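Wornurik's New Print Run: Worth the Wall Space?

Several of you have written in to ask about the new Wornurik release, so I went down to the Hanico gallery in Nirncombe to see it before saying anything. The series is called Villa. It has 5 prints, all of empty houses seen at night, and each comes in an edition of 1,000. They cost 135 dollars apiece, unframed.

I have a few doubts, and the first is the word "limited," which is doing a lot of work on the gallery's website. An edition of 1,000 is a poster run with a pencil signature on it. I don't mind posters and own plenty of them, but I'd like them to be priced and talked about as posters. The wall text promises that the edition "will never be repeated." Fine, but the small print on the order form lets the publisher bring out the same pictures in another size, and most of us would call that repeating them. 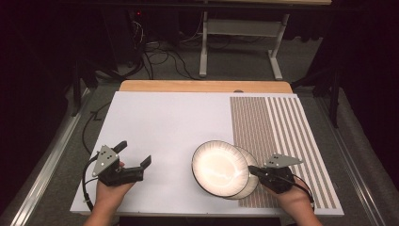
The second doubt is about the pictures themselves. Wornurik used to be good at pattern, and the early street work got a lot out of very little. Brown and white stripes on a white board, packed tight on one side and opening up toward the other, can hold my eye longer than any of these moody porches. In Villa the pattern has been pushed into the curtains and the roof tiles, where it looks like filler. The second print, with the swimming pool, is the best of them. The fourth looks unfinished to me, though the sales desk called it "restrained."

Then there's the paper. The listing says "museum grade," a phrase with no fixed meaning that I've ever been able to pin down. I asked for the weight and the maker and was told someone would email me. That was in April.

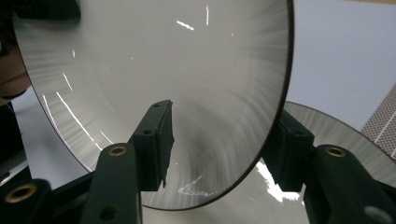
I also asked whether the colors would hold up in a sunny room. The answer was that the inks are "tested," and I couldn't get anyone to say by whom or for how long. If you're hanging one of these across from a window, get that in writing first, or plan on paying for UV glass, and add that to the 135 dollars before you decide it's a bargain.

If you love the pool print, buy the pool print. The boxed set of all 5 saves you nothing over buying them one at a time, and the box is cardboard. Orders go through the Hanico front desk until the end of the month, and they'll hold a print for a week without a deposit if you ask.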